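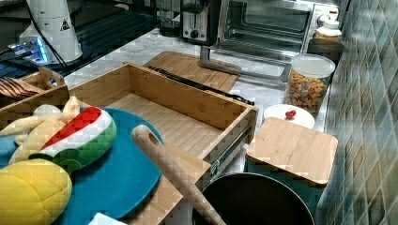
Toaster and toaster oven at the back of a marble countertop.

Section 4. Pairing Your Phone and Setting Up Driver Profiles

The Vellirent stores up to two driver profiles. Each profile keeps its own seat position, mirror angles, climate settings, radio presets and drive mode. Set up the first profile before the second. The car treats Driver 1 as the main driver, and only Driver 1 can delete the other profile.

Before you start

Park the car on level ground and set the parking brake. Have both key fobs with you. The battery should be at 20 percent charge or higher. Below that level the center display turns off after a short time to save power, and any profile you have not saved will be lost.

Install the Jundis app on your phone and create an account. Turn on Bluetooth.

Pairing the phone

1. Press the brake pedal and push the START button. Wait for the home screen.

2. Touch Settings, then Phone, then Add New.

3. Open the Jundis app and touch Find My Car. The car appears in the list under its model name.

4. Check that the code on the phone matches the code on the center display. Touch Confirm on both.

5. Choose whether to share contacts and messages. You can change this later under Settings > Phone > Sharing.

NOTE: If the car does not appear in the list, move any other paired phones out of the cabin and repeat step 3. A phone case with a metal plate can also weaken the signal.

Creating Driver 1

1. Adjust the seat, steering wheel and outside mirrors.

2. Touch Settings, then Profiles, then Driver 1.

3. Enter a name of up to 12 characters.

4. Place one key fob in the center console tray and touch Link Key. Leave the fob there until you hear two tones.

5. Touch Save.

The car now loads Driver 1 whenever it is unlocked with that fob. To create Driver 2, repeat these steps with the second fob.

CAUTION: The seat and steering wheel move when a profile loads. Keep children, pets and loose items clear of the seat tracks. To stop the movement, press any seat switch.

Setting the drive mode

Each profile can start in Normal, Comfort or Sport. Comfort softens the steering and delays the throttle slightly. Sport holds each gear longer, up to 3,000 rpm in light driving, and uses more fuel.

To set the starting mode, touch Profiles, select the driver, and touch Start Mode. Cars with the Tiongson towing package always start in Normal when a trailer is connected — the saved mode returns when the trailer is unplugged.

Valet mode

Valet mode hides your contacts, saved addresses and garage door codes. It also locks the glove box.

1. Touch Settings, then Security, then Valet.

2. Enter a four-digit code and touch Start.

3. Enter the same code to end valet mode.

If you forget the code, an Ikbridge dealer can reset it. Bring both key fobs and proof of ownership.

For messages that appear during pairing, see Section 9, Display Messages.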